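Folding socks with two arms: workshop tips from our robot club
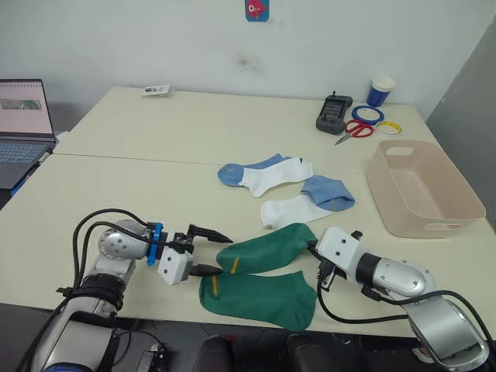 Green pair on the table, right gripper on the toe end of the upper sock.

I help with the robot club at the Wemham workshop, and this term the members chose laundry as their project. The task sounds small: take socks that lie on a table, match them, fold each pair and put it in a basket. In the beginning we believed it would take two evenings. We are now in November and still learning, so I have put together the tips which helped us most. Many of them are useful also if you fold socks with your own hands.

Choosing the socks

Start with thick ribbed socks in one strong colour. The ribs give the fingers something to hold, and the cloth comes up from the table in one piece. Thin dress socks slide away or stick flat to the surface, and I would leave them for the end of the term.

A stripe is very welcome. Our green socks have a yellow stripe near one end, and the students use it as a sign of which way the sock is lying. If your socks are plain, sew a few stitches of bright thread at the cuff. Do not use sticky tape for this. It comes off on the fingers and then everything is stuck to everything.

Socks of two colours, for example white with light blue heel and toe, are good for the second stage. They teach the program that a heel is not a different object lying on top of the sock. Ours made this mistake for one full evening.

Wash new socks one time before you use them. New cloth is stiff and keeps the fold from the packet. Skip the fabric softener, it makes the socks slippery.

Preparing the table

A white table is good for seeing coloured socks and less good for seeing white ones. We keep it anyway, and for the white socks we turn the lamp so that it shines from the side. Then each sock has a small shadow and its shape is easier to find.

If you push two tables together, look after the seam. A finger which slides along the table can catch there, and a thin sock can be pulled into the gap. Check that both tops are at the same height by moving a ruler across. If one is lower, put folded card under its feet.

Keep the tools at the back. We need scissors and coloured tape near us all the time, but anything between the arms will sooner or later be picked up or pushed to the floor. The same is true for drinks. Put the cup in the far corner, and if you have a shelf, better there.

Laying out a pair

Put the two socks one above the other, side by side, with the stripes on the same side. Smooth them with the flat hand from cuff to toe. Leave a little space between them for the fingers.

When this works every time, turn one sock of the pair the other way. When this also works, fold over one cuff. Change only one thing in an evening. Justinas Jankauskaitė, who wrote our first matching program, wanted to start directly with a heap from the laundry bag, and we lost a week with it.

Holding and folding

Take the toe first. It is closed and has double cloth, so it is easier to pinch than the cuff, where the fingers often catch only the upper layer. Let one arm hold the toe while the other waits open near the stripe. If both close in the same moment, they pull against each other and the sock jumps.

Come down slowly for the last 2 cm. Our members always wanted more speed here, and I always said no.

Pinch from the side and not straight from above. From above, the points press the cloth into the table.

Do not lift high. For a simple fold in half, the toe needs to travel only a little above the other part of the sock. Put it down, open the fingers fully, and then move away. An arm which leaves with half-open fingers takes the sock with it.

For the pair, put one sock on the other before folding and fold both together. Turning the cuff over to make a ball is very nice at home. With two fingers on each arm we have not managed it, and I advise to leave it out.

The basket

Use a light plastic one with rounded corners. A fold that touches a round edge usually slides in, while on a sharp edge it hangs. Handle slots are practical for carrying, but do not let the arm drop socks close to them.

Mark the place of the basket with tape on the table. Somebody will always move it to clean.

Cables and small care

Leave the cables in loose loops near the joints. Tight cables pull when the arm reaches forward. A strap around the forearm keeps them together, and you should check it before every session, by hand and with the power off.

Clean the fingertips with a dry cloth at the end. Fluff from cotton collects there faster than you expect. Rasha Mansour keeps an old toothbrush for this purpose and it is better than any cloth I tried.

Keeping notes

Write down each attempt in a paper notebook, also the bad ones. On our best evening we had 76 good folds, and the page which taught us more was from the evening with nine. Note the sock, the direction it was lying and which arm went first. Note the lamp too. We forgot the lamp for a long time, and I still cannot explain some of the results from October.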